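# Setting up and looking after a pair of hand-held grippers for small-object work

Applies to the two-gripper kit used on the Lyimo bench and in home sessions. Written for operators who have already done the basic handling course. Last revised in August by Vija Lepik, with corrections from Siu-ming Ng.

Small, light objects are harder on the kit than large ones. Rings, beads and bangles expose loose pivots, worn pads and jaws that no longer close parallel. Work through the sections in order before a session. If a gripper fails any check, tag it and use the spare.

## Tools and supplies

- Hex driver set
- Lint-free cloth and isopropyl alcohol
- Replacement finger pads, same type on both fingers
- Steel rule or feeler gauge
- Low-strength threadlocker
- Soft brush

## 1. Inspect the pivots

Hold the gripper body still and move each finger side to side, across its direction of travel. There should be no play you can feel. Next, open and close the jaws slowly through full travel. A click or a tight spot usually means grit in a joint.

1. Brush out the joints.
2. Check each pivot screw for movement.
3. If a screw turns freely, remove it, clean the thread and apply one small drop of threadlocker.
4. Tighten until the side play is gone, then back off until the link swings under its own weight.

Do not oil the links. Oil migrates to the pads and picks up lint from fabric.

## 2. Clean or replace the pads

Wipe the pads with a cloth dampened in alcohol and let them dry for 2 minutes. Look for glazing, lifted corners and cuts. Thin metal edges cut pads faster than anything else in the object set.

Replace pads on both fingers of a gripper together. A new pad opposite a worn one shifts the closing line off center, and a ring will roll out of the jaws as they close. Press the new pad down from the center outward and leave it under a light clamp before use.

## 3. Check jaw alignment

Close the jaws on the steel rule. Both pads should meet it along their full length. If only the tips touch, the links on one side are bent or one pad is seated too high. Reseat the pad first. If the gap remains, change the link – straightening plastic links by hand does not last.

With the jaws closed on nothing, the gap at the tips should be less than a sheet of paper. Repeat the check after any pivot adjustment.

## 4. Route the cables

Run each cable back along the forearm and secure it behind the wrist. Leave enough slack for the arm to straighten completely. Cables that hang in front of the body drag across the surface and move light objects before the jaws reach them.

Then move both grippers through the whole work area, including the point where they come closest together. Neither cable should go tight or cross the other.

## 5. Trial on a soft surface

A bed is a harder test than a bench. The surface gives under the fingertips, and flat pieces sit slightly below the level the operator expects. Set out a few pieces of different stiffness next to an open container, and work with the fingers only slightly open on approach.
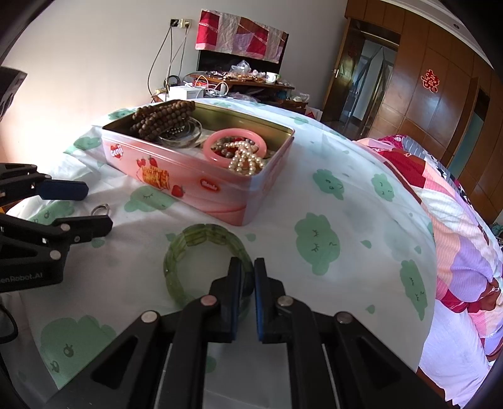

*Both grippers over the sheet, with the green bracelet and the small ring outside the tin.*

For flat segmented pieces, approach from one end and take a single segment across its width. For a ring, lower the fingers on either side until the tips just touch the fabric, then close. If the fabric bunches between the pads, open fully, lift and start again. Pulling a trapped fold loads the pivots sideways and undoes the work in step 1.

Necklaces and strands of beads should be lifted near one end of the tangle. Keep the second gripper clear until the strand hangs free.

Each gripper must complete 3 clean lifts of the ring in a row. A drop or a slip resets the run.

## 6. Log the result

Enter the gripper number, pad change (yes or no) and trial result in the Telomeo sheet. Gripper 424 has an older link set, so note any side play there even when it passes. Questions about spare links go to Venkatesh Marar.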